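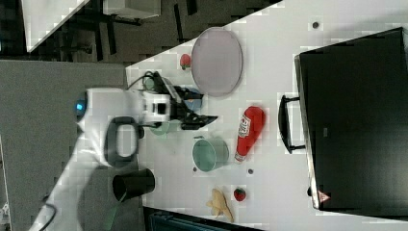
February, 10.40. Table items, second sort.

Went through the Evstead box again and checked it against the Lellolier list. Bowls, the oval plate, mug, black cup, ketchup bottle, banana, two strawberries. The list says one strawberry. Corrected it in pencil, needs doing in the shared copy too.

The mug and the black cup are both to be stored on their sides from now on. Stood upright they get stacked, and the last stack came down on the floor. The ketchup bottle goes on its side as well, label up so it can be read without picking it up.

Plate: the Culia order was for round ones and we were sent oval. Keeping it. It takes up more of the white table than I would like but the pinkish colour is easy to tell from the bowls.

Box weighed 3,955 g packed, against a shelf limit of 4 kg, so no more crockery in that one. Anything else from Morsy goes in a new box — lid to be labelled before it is put away.

Still to do: wipe the table down, find the lid for the old box, ask whether the pale green bowl has a spare. Blue one does, top shelf.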